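4. Setting up your loan list

Right, you've got Nindley installed and your towels, sheets and tablecloths typed in (I had 124 entries when I first did mine, and my wrists knew about it). Now for the loan list, the bit I use every single week at the guest house.

1. Open the Lists menu and pick New Loan List. Give it a short name. I called mine Penditz after the hall up the road that borrows my tablecloths.

2. Click Add Borrower and type a name. Surname first, please! I put in Catherine Lindsay the wrong way round and she sat under C for months.

3. Tick the things they're taking, then press Lend. The line goes green.

4. When it all comes back, press Return on the same line. If only part of it comes back, press Split first and type how many you've got.

Note: Split doesn't work on sets. You have to break the set up on the Items page, then come back here and start again at step 3. Renji Kudo is looking at this for the next version.

Caution: don't press Clear thinking it empties the search box. It empties the list. I lost October that way.

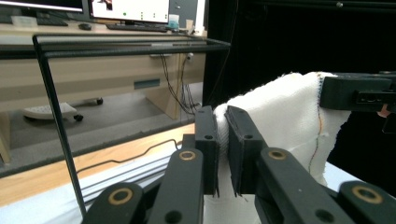
5. Set your reminder. I have mine at seven days, but you can type any number up to 984 (goodness knows who lends a pillowcase for that long).

6. Save, then print a copy if you like paper. The wide layout needs the page turned sideways, and you'll have to set that in the printer box yourself.

If the list opens blank after saving, close Nindley and open it again. Still blank? Go back to section 2 and check which folder you chose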